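# 2018-08-09 — RAM day on the Dell, teaching by hand and by stick

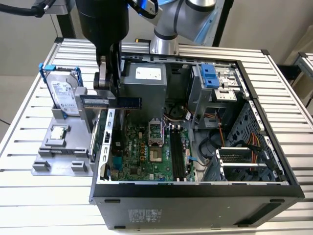 Teaching the memory insertion again, and I'm writing it all down this time so I don't have to reconstruct it from console logs in September. The plan was one clean set of demos of the stick going from the fixture side over to its slot, nothing clever, same path each time. The tower is on its side with the panel off, and the start pose I settled on has the gripper holding the RAM flat just over the left edge of the case, which leaves a long trip sideways across the board because the two DIMM slots are over to the right of the CPU socket. I like that it's long! It gives me room to slow down before the part that matters. It also means the arm has to cross over the socket with its bracket up, and I'll get to that, because it cost me most of the morning.

**Hand guiding first**

I started in free-drive, one hand on the wrist and the other on the flange, like Chaltu showed me in the spring. Big moves are lovely this way. You just walk the thing over, it feels like steering a shopping cart with good wheels, and the recorded path comes out smooth. Then you get down to the last bit above the slot and it all goes to mush. The friction in the wrist joint is high enough that small pushes do nothing, nothing, nothing, and then it hops. My hop was always the same direction (away from me, I suppose because that's how I lean) and you can see it in the traces as a little hook right before contact.

Chaltu Abdella's suggestion when she came by was to stop pushing from the wrist and grab lower, near the fingers. Better for fine moves, worse for the recording, because now I'm loading the force sensor from the wrong side and the contact forces in the demo are partly my own hand. So those runs are okay for shape and useless for force. I've tagged them "shape only" in the Lustton folder. Please don't train the press on them, anyone who finds this.

Notes to self on hand guiding:

- Zero the sensor with the stick already in the gripper. I forgot twice.
- Stand on the side away from the fixture tray. My sleeve caught the post on one run and I had to bin it.
- Thumb off the free-drive button BEFORE letting go of the arm, or it sags a hair and you record the sag.
- Don't talk while guiding. I slow down when I talk and the segmenter thinks every pause is a new step.

**Then the remote**

After lunch I switched over to the controller, with Simão Ramalho on the keyboard starting and stopping the recordings so I could keep both hands busy. He has strong opinions about scaling and I'm going to admit in writing that he's right. I had it set so the arm moved as far as my hand did, and for the approach that's fine, but for lining the stick up with the slot it's hopeless. We put the slow mode on the foot pedal. Pedal up, normal motion. Pedal down, fine motion. The first couple of tries I stomped the pedal mid-move and the arm seemed to go dead, and I yanked, and then I let the pedal up... yes. The software stop caught it. We've added a short blend so the scaling fades in and doesn't snap. Much nicer, and my shoulders came down from around my ears.

The thing I miss on remote is feel. With hand guiding I know the instant the stick touches the latch clip. On the controller I get a buzz, and the buzz is the same buzz whether I'm on the clip, on the slot wall or properly in the mouth of the slot. I ended up watching the force plot on the side monitor more than the board, and Simão calling out "you're on the clip" helped more than either. Worth thinking about whether we can give the three contacts different buzzes. Scanlon's controller code has a hook for it but I haven't looked at how much work it is.

**The socket problem**

So, the crossing. The straight line from the start pose to the slots goes right above the CPU socket, and with the retention bracket and lever up there isn't as much clearance as I'd assumed when I wrote the path on the whiteboard. On hand-guided runs I lifted over it without thinking. On remote runs I couldn't judge the height at all from where I was sitting and I kept going either way too high (safe, slow, looks silly in playback) or low enough that Simão said my name in a particular tone.

What we tried:

1. Closing the bracket for the RAM demos. Works, but then the scene doesn't match the CPU demos, and the whole point of Calley is one board state for all the tasks. Undone.
2. A virtual floor over the socket, so the arm won't go below it in that area no matter what I do. Worked the first time! I could feel the stick get stopped by it on the controller, and I quit worrying.
3. A second waypoint that goes around the front. Fine, but it makes every demo longer and the wrist ends up twisted on arrival.

Keeping number 2. The floor is in the config under the name "brolomance_lid" because Simão named it before I could stop him, after the old Brolomance rig where he first did the same trick. It's staying, apparently. If you move the case even a little you have to re-teach the floor, so I've put tape corners down on the table slots where the tower sits. Don't peel them.

**Force limits**

I asked for a cap on the press and we went back and forth. Right now the logger is set to 400 samples per demo after resampling, and I think that's too coarse for the press itself, where everything interesting is over very fast. The approach could live with far fewer. Chaltu's idea is to leave the free-space part thin and spend the samples near contact, and I'd like to try that before we collect the big set. Otherwise we'll have 3000 demos with a beautiful record of the arm gliding through air and one blurry blip where the stick goes in.

For the press I've stopped trying to demonstrate it in a single shove. I rock it: one end down till it seats, then the other. That's how I'd do it with my fingers, and the hand-guided runs where I did it that way have much lower peaks than the ones where I pushed flat. The gripper doesn't love the rocking, though. The stick wants to pivot between the fingers, and if it pivots the pose we think we have is no longer the pose we have. More grip force helps a bit, but I'm nervous about squeezing the chips. Maybe a strip of something grippy on the finger pads. Simão wants to cut new fingers with a shallow groove. I'd try the strip first — ten minutes against a week.

**Mix or don't mix?**

We got into it over coffee, so I'll put down both sides while I remember them. Simão says pick one way of teaching and stick to it, because the hand-guided paths and the remote paths look different even to the eye (hand ones are curvy, remote ones are all little straight bits with corners) and a model that sees both will average them into something neither of us would do. Chaltu says that's an argument for more of both. I'm somewhere in between. My hunch is to use the hand-guided ones for the crossing and the remote ones for everything below the height of the latch clips, where the forces are clean. That needs a clear hand-over point in every recording, which we don't have yet. I could mark it by tapping the pedal. That's cheap, I'll try it tomorrow.

Also, I replayed run 1791 open loop just to see. It's the best of the remote ones by a long way, and playback followed it nicely right down to the top of the slot and then sat on the clip and pushed until the limit tripped. The stick had shifted a touch in the fingers compared to when I recorded it. So plain playback won't do the job, which we knew, but it was good to watch it miss in exactly the spot where I find it hard too.

**Left for next time**

- Pedal tap as the hand-over mark, and Simão to add a column for it in the log
- Grippy strip on the finger pads, then redo the rocking press by hand
- Ask Chaltu for her resampling script, the one that thins out the free-space part
- Look at the buzz hook in the Scanlon code
- CPU pick from the tray pocket: only a rough plan so far, haven't recorded any. It needs a straight-up lift and I want the slow mode sorted before I go near the socket with it
- Re-check the floor height in the morning before anyone drives

Arm parked, recordings copied to the Lustton drive. The "shape only" ones are in their own subfolder, and I left the bad sleeve run in a folder called trash in case the segmenter people want something ugly to test on.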